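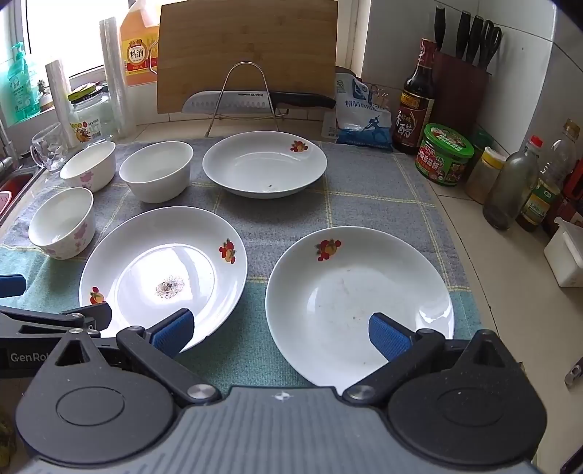
Picking up a plate is easy for you, because your fingers are soft and squishy and very good at hanging on. A gripper has to borrow that trick! The one we've been trying out at Lolbridge has two jaws that open and close a bit like a crab's claw, and on the tip of each jaw there's a blue pad with a bumpy texture, which is its version of a fingertip. Plates are a tricky test (even plain white ones with a little red and orange flower on the rim) as they're hard, smooth and curved, and there's not much of an edge to grab.

How do we work out which pads are best? We have a contest! Rhona Galbraith tries each kind of pad 20 times on the same plates, and Yoga Oei writes down every wobble, slip and clunk in a big notebook. The smooth pads managed nine good lifts in April. The bumpy ones managed 17, and everybody cheered, even Rhona, who'd had her money on the smooth ones.

You can try this at home with a plastic plate and a grown-up's okay. Pick it up using one finger and your thumb, then put on a woolly mitten and have another go. Which was easier? Now try it with a rubber dish glove, and see whether your favourite changes.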